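May 19, 2021

The Palten arm has been on the bench in the shared workshop since October, and the wrist finally holds still. I replaced two of the printed brackets and ran the cable down the outside – ugly, but easy to reach.

Benedikt Ammann lent me his torque driver, so the screws are all set the same now.
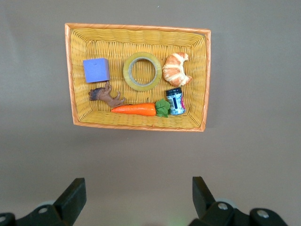
What am I using for power? A 24-volt bench supply, with a separate fused line for the gripper.

Next is the base plate. It still flexes when the arm swings fast – I have three bolts in it and want a fourth.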